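We use cookies to keep you signed in and to remember your settings. By continuing to browse you accept this. Manage preferences | OK

Paper files at a shared desk — how do you keep them?

barnor_admin
We moved into the new office in Barnorville in February and I've gone from my own room with two cabinets to a cubicle desk. I still handle the paper side of finance for three sites: invoices that need a signature, petty cash slips, the odd delivery note from Girkness. There are 60 live files and I have one drawer. At the moment I pull out the folder I'm working on, do what I need to and put it back, but by Monday afternoon there's always a pile. How do other people manage?

tallyho
Scan the lot and get rid of the paper. We did it at our place and I haven't missed it.

barnor_admin
Can't. Ellico want signed originals kept for their jobs and my manager agrees with them. I'm happy with the folders themselves. They're the pink sort, FINANCE in big black letters up the side, lines to fill in on the front and a little box for the file number. My trouble is the desk. It's white and glossy, curved at the front, and they slide about on it.

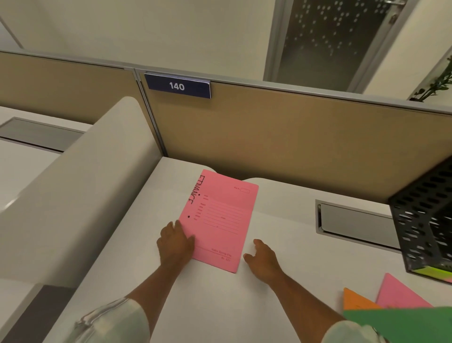 Bram Dewulf
I'd stop filing by supplier and file by what has to happen next. One folder for waiting on a signature, one for ready to pay, one for queries. Everything else stays in the drawer until it's needed. I went from 20 folders on the desk to three and it took a morning to set up.

pennywhistle
Don't agree with that, sorry. If the phone goes and somebody wants the Atinga paperwork, you're now looking in four places for it. Supplier order is dull but anyone covering for you can find things.

Bram Dewulf
They can if you write it down. I keep a sheet at the front of the drawer saying what's out and which folder it's in.

pennywhistle
And do you fill it in every time?

Bram Dewulf
Most times.

tallyho
There you go then.

mossgreen8
On the sliding, a desk mat sorts it. Plain felt, nothing fancy. And fill in the file number box in pencil — we reuse our folders each year and pen makes a mess of them.

barnor_admin
Thanks all. I'm going to keep supplier order in the drawer and try just the one "waiting on a signature" folder on the desk, as that's where most of the pile comes from. Will ask about a mat. Does anyone know if felt marks a white desk? Ours are new and they're fussy.

mossgreen8
Grey one hasn't marked mine. I'd avoid the dark red.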